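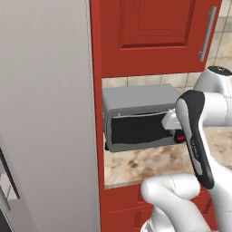 Simulador Pinovus: la pinza junto al horno tostador.

Noeline Cartwright
¿Vale la pena el kit de cocina de Pinovus? Quiero probar tareas con un brazo antes de comprarlo. La licencia cuesta 87 euros.

Mwende Barasa
Lo uso desde febrero. Trae 26 tareas y admite hasta 3 brazos - yo solo uso uno. El horno va bien.
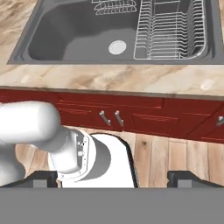 Con el fregadero tuve que ajustar los límites de la base.

Goodwin51
Ni idea, yo uso Pistis.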